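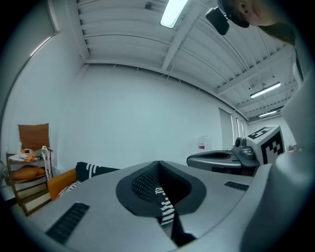 Two grey grippers, one behind the other.

January 23, 2024

Went back to the old dance school on Jirkumgate Road with Tahira Khattak. The agent had the upstairs open this time. It is 263 square metres over two levels, with parking for 11 cars at the rear, shared with the tile shop next door.

The ground floor would suit Brindiver. Upstairs is harder. The ceiling drops towards the back wall and there is only the one washroom, so a second tenant would need to put one in or share. Tahira paced out the hall and thinks it could be split with a stud wall. I told her to get a price before we talk about it again.

Asking rent is $34 a square metre a month, plus outgoings. Kausar Khokhar says the centre owners took less for the unit across the road, but that one had no street frontage. The current lease runs out in May. I want two years with an option, and they want five.

Rang the council about change of use. On hold for ages, then got a form number, which I wrote on the back of the floor plan.

Home late. Leftover soup. Must ring the agent back about the roof and who pays for the gutters.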